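4.2 Baskets on the table

We came to the Plimley households wanting to learn how people put fruit away, and we soon found that the basket mattered as much as the fruit did. A low woven one, tan and open at the top,
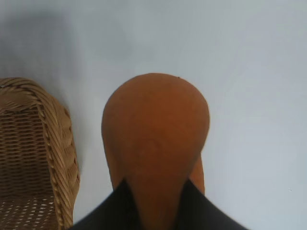 invites a person to set things down gently - one piece at a time, with a little thought for bruising. In June we visited 14 homes and stayed for a meal in 3 of them.

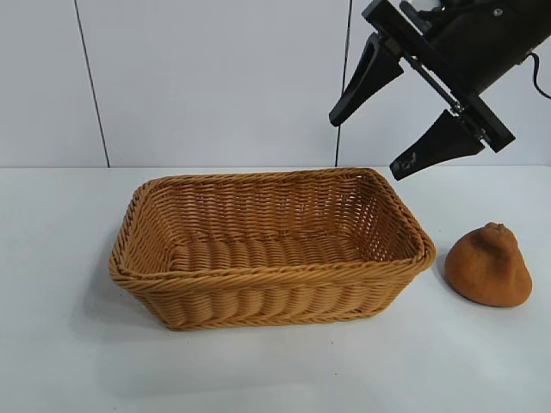 Deep bowls were a different story, and families told us warmly and at length about the soft pear at the bottom.

Figure 3. Woven basket on a white tabletop.

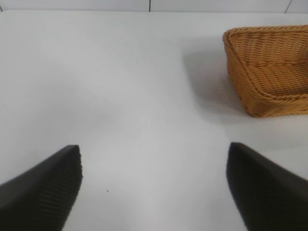
One participant in Loremville felt that a basket ought to be left out even with no fruit in it, so that whoever came home from the market would know where to begin.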